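Vlasta Vidmar
Jun 11, 2023

I've been meaning to write this one up since April, so get a cup of something, it's going to be a long thread. It's about leftovers. The craft kind, the half skeins and the odd zippers and the bits of felt you can't throw out (I can't, anyway) and can't find when you want them.

My mother kept hers in cookie tins, and you had to open every tin in the house to find a hook and eye. I swore I'd be different and then I spent thirty years being exactly the same, only with shoeboxes.

So this spring I finally pulled the lot out of the hall closet and decided I'd sort by what I'd make with it and forget about what it was. Sounds like a small change! It took me two weeks and a good deal of muttering.

What I mean is this. I used to have all the ribbon together, all the thread together, all the buttons together. Very pretty, and no use to me at all on a rainy afternoon when I wanted to make a birthday card and had to visit four boxes to do it.

Now there's a card box, a mending box, a box for the grandkids, and one I call Later. Later is allowed to be a mess. Everybody needs one place that's allowed to be a mess.

The mending box gets the most use by far. Needles, gray thread, black thread, the small scissors, a scrap of denim. If a pair of pants comes to me with a hole in it I can sit right down before I lose the will.

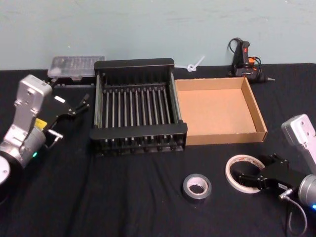
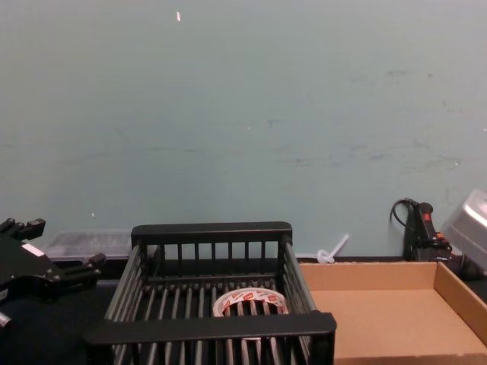
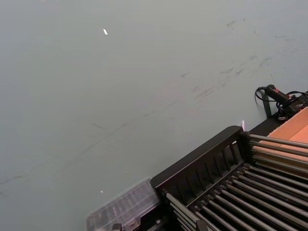

Slavica Ristić wrote back to me that she tried sorting by project once and gave up, her trouble being that the same white thread belonged in every box, and what did I do about things like that?

Well, Slavica, I bought doubles. I know, I know, the whole idea was to have less. But a second spool of white is cheap, and walking down the hall to fetch the first one is how I end up watering the plants and forgetting the pants completely.

For the things that are too dear to double up on — my good shears, the rotary cutter — I keep them on a hook by the window and they go back on the hook. Mostly. My husband has been told about the shears and wrapping paper.

Yarn I'm still stuck on. I had a rule that anything smaller than my fist goes to Ilir Ivanov for his school kids, and then I found the end of the green from my daughter's first cardigan and there went the rule.

I did give away a big bag of fabric, and I'd say start there if you're starting. Fabric takes up so much room and you feel the difference the same day. The closet door shuts now without my hip.

And please don't go out and buy containers first. I spent $50 on little drawers years ago, and every one of them turned out too short for a knitting needle. Sort it into grocery bags, live with the bags for a month, then see what you need.

I'm doing the wrapping paper and the gift bags next, which live under the bed and have been there longer than the cat. If anyone has a way to keep the long rolls from getting crushed, I'd love to hear it.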